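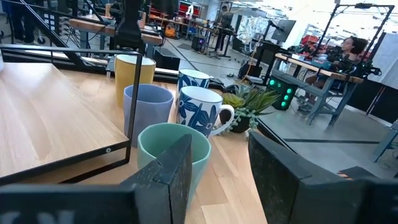
Flutelwood Forums > Learning from Demonstration > Data Collection
Thread: How messy do you let your mug demos get?

jmacapagal
Posted 5/9/20

OK so I'm a couple of weeks into collecting demos for a two-arm tray loading task and I need people to talk me out of (or into) throwing a bunch of it away.

Setup is two arms facing each other across a butcher-block table, a clear glass tray, a set of mugs in different colors, and a couple of plants as clutter. Wrist cams, an outside camera down low near the table and one looking down from above. Operator drives the arms, the mugs go from the table to the tray, tray gets reset by hand, repeat until your shoulders hurt. We log everything in Valov and tag it by operator.

I have 178 episodes from this week. I went through them last night with a bag of pretzels and here's my problem: they don't look like each other at all. Vibeke (my main operator, she's on here somewhere) is super smooth and grabs by the rim every time, fingers straddling the wall of the mug. I grab by whatever's closest. Sometimes handle, sometimes rim, sometimes I kind of pinch the body and hope. I also pause a lot. Like, there are stretches where the arm just sits there while I figure out which mug I want next.

My first policy trained on the mixed set does this fun thing where it drives to a mug, hovers, and just thinks about its life. I'm guessing that's my pauses.

So, do I:
– keep only Vibeke's
– trim the idle parts and keep all of it
– start over with strict rules about grasp and order

Leaning toward starting over but that hurts to type.

Jayson

Kirsten_T
Replied

Don't start over! Trim the idle first. It's an afternoon of work and you'll learn a lot from it. Anything where the joint velocities on both arms sit near zero for longer than a second, cut it down to a few frames. Don't cut it to nothing or you get little jumps in the action stream and those are their own headache.

On the hovering, I'd bet you a coffee it's two things mixed up. One is the pauses. The other is that your data has no opinion about which mug goes first, and when two mugs look equally good the policy splits the difference and parks between them. We had the same thing in Brudport with jars. Fixed it by picking an order and writing it on a sticky note for the operators. Dumbest fix ever, worked great.

vestergaard_v
Replied

Hi, I'm the Vibeke in question :)

I don't only do rim grasps because I'm neat, I do them because the handle ones are horrible on the recordings. When you go for the handle you have to roll the wrist over and then the wrist cam sees mostly finger and tabletop for the last bit of the approach. With the rim you can still see the mug between the fingers nearly all the way down. If I can't see it in the wrist view I don't know why we expect the model to.

Also Jayson moves the plants. Please mention the plants, Jayson.

jmacapagal
Replied

I was getting to the plants.

Yes, I move the succulent between episodes, that's on purpose! It's the one with the droopy strings of beads and I want the policy to not care where it is. Same deal with the mugs, I swap which color goes where after every reset, and I'll change the layout too. Some batches start with the mugs spread out in a row with a good gap between them, some start with them bunched so one hides part of another. The row ones are easy to drive but I worry they're too easy, and from the low camera everything lines up so nicely that

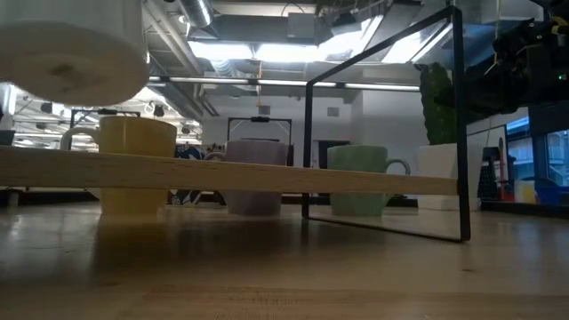 you can practically see the model memorizing "mugs live on this line." With the bunched layouts the success rate for the operators (mostly me) drops, and I drop mugs, and then I don't know if the drop-and-recover episodes are gold or garbage.

Kirsten, the sticky note idea is good and I'm annoyed I didn't think of it. But doesn't a fixed order mean it falls apart the second the first mug is missing?

Kirsten_T
Replied

Not if the rule is about position and not color. Ours was "nearest to the tray first." If that one's gone, there's still a nearest one. Write the rule so a tired person can follow it at the end of a shift.

For recoveries: keep them if the operator recovered the way you'd want the robot to. Throw them out if the fix was a human hand reaching in. That's my whole policy on it (ha).

aksel.toft
Replied

Going to disagree with pretty much everybody.

I wouldn't trim and I wouldn't do the sticky note. You've got two operators, and that's already a narrow dataset. If you force both of them into the same grasp and the same order you'll get a beautiful loss curve and a robot that can load one tray, on one table, in your building. We have 2866 episodes of our own tray task and the thing that moved the needle for us was adding more people, with zero instructions beyond "put them on the tray." Left handers, folks who'd never touched the rig, whoever was free. It was ugly data. Some of it made me wince.

The averaging problem is real but that's a model problem. Use something that can represent more than one answer and it goes away, or mostly.

Kirsten_T
Replied

Aksel, you have 2866 of them. He has 178. That's a pretty big difference! Diversity is lovely when you can afford it. At his size, every weird grasp shows up a handful of times and the model can't learn any of them properly.

aksel.toft
Replied

Sure, but he's not going to stop at 178, is he? Whatever habits he sets now are what the whole set will look like in October. I've watched people do the "clean small set first" thing and then never un-clean it, since every messy episode they add makes the numbers worse for a while and they lose their nerve.

malou_s
Replied

Lurker here, I label data for a living so I come at this from the boring end.

Can you just tag it? Grasp type, order followed or not, recovery yes/no, layout row or bunched. If you've got the tags you can have Aksel's dataset and Kirsten's dataset and it's the same dataset. Valov lets you put custom fields on an episode, and if you do it right after the reset while you still remember what happened it takes no time. Going back later is miserable. I once spent a whole week tagging grasps from an overhead camera where the arm was covering the object half the time. Never again.

Question though, Jayson, where does an episode end for you? Last mug released, or arms back home?

jmacapagal
Replied

Ooh. Uh. It depends on who's driving? I stop at release, Vibeke goes home first.

I'm realizing as I type this that that's bad.

vestergaard_v
Replied

I have said this to him. Out loud. More than once.

malou_s
Replied

OK yeah, fix that before you fix anything else. If half the episodes end with the gripper sitting right over the tray, the policy has no reason to ever back off. Yours might be hovering at the tray too and you just haven't gotten that far, lol.

jmacapagal
Replied

It has not gotten that far, correct.

Did a new batch today with both arms going home at the end, Kirsten's nearest-first rule and Malou's tags. 30 episodes before lunch. I left the grasp choice free as a peace offering to Aksel. This is from the top camera:
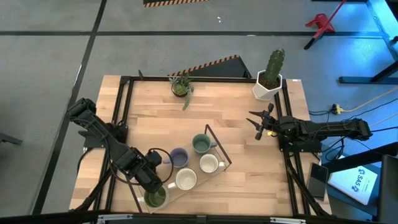 Top view. Left gripper down over the dark green mug at the corner of the tray, right gripper open.

One thing I can see from up there that I never noticed while driving: the tray is at an angle, and I think I've been setting it at close to the same angle every single time. So I've been shuffling mugs and plants like a maniac and the tray has hardly moved. Going to start rotating it.

aksel.toft
Replied

Peace offering accepted. Rotate the tray plenty. And clear glass on a light table is going to be hard on you no matter what. From above you've mostly got the edges and the handle to go by. How's it look in the wrist view?

jmacapagal
Replied

Pretty rough, to be fair. Vibeke thinks we should put tape around the rim. I'm against it, I want it to work with the tray as it is.

vestergaard_v
Replied

I want it to work at all. Tape it for now, take the tape off later, record both. There's already tape all over the floor, a bit more won't hurt.

Kirsten_T
Replied

Team tape. We did it with the jar lids and pulled it after the first decent policy. Needed a top-up of untaped demos but not a huge one.

Are you on the Gallardo finger pads or the stock ones? My rim grasps got a lot less slippy after I swapped, and I could squeeze less on the glazed stuff.

jmacapagal
Replied

Stock. I'll look into the pads, though I don't want to change fingers halfway through a dataset, the wrist cam sees them in every frame. Maybe for the next round.

Plan for the week then: home position every time, nearest first, free grasp, tag everything, rotate the tray. I'm re-tagging the old 178 tonight and cutting down my pauses. I'll train on old, new and both and post whatever comes out.

malou_s
Replied

Put the operator name in the split too! Hold out a few of Vibeke's and a few of yours, don't just shuffle the lot. Otherwise you won't know whose mug you're bad at.

aksel.toft
Replied

What Malou said. And get a third driver. I don't care who. My dad had a go on ours and he was born in 1965 and has never held a game controller, and his demos were some of the most useful ones we got, he goes so slow and so straight.

jmacapagal
Replied

Asking my sister. She's going to want lunch out of it.

vestergaard_v
Replied

I also want lunch out of it.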